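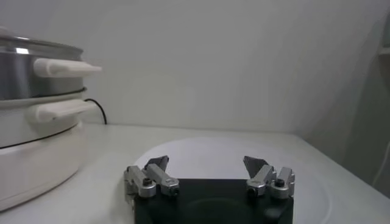
Small rental kitchens reward appliances that do one job at a time in the same pot. My place in Fekville has 218 cm of counter, of which 79 cm is usable once the dish rack is down, so the electric multi-cooker has become the main cooking surface. These are my settings after a winter of use, mostly for my own reference.

Position. I keep it in from the front edge with the cord slack behind it. The pot handle and the base handle line up, one over the other. I prefer them that way when lifting the pot, as the lower one tells me by feel where the base is.

Water. For the Gruneck short grain I use 203 g of rice to 30 g more water than its weight, plus one rinse. The Ersoy red lentils take twice their weight and foam badly above half a pot.

Lid. It comes off for the last few minutes of any soup. I set it flat on the counter, handle up, and wipe under it afterward. Glass is useful for lentils – the foam can be seen before it reaches the rim.

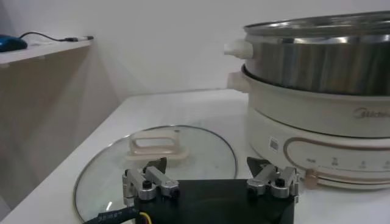 Cleaning. The steel pot gets a soak, then a soft sponge. I tried the Drarach scouring powder in January and it left fine circular scratches, so that is now reserved for the sink. The base gets a damp cloth only, unplugged. The seam under the pot collects starch and needs a cotton swab every couple of weeks.

Still open: barley. Two attempts so far, one chewy and one glue. I will try an overnight soak and a lower setting, and add the numbers to the table on the recipes page.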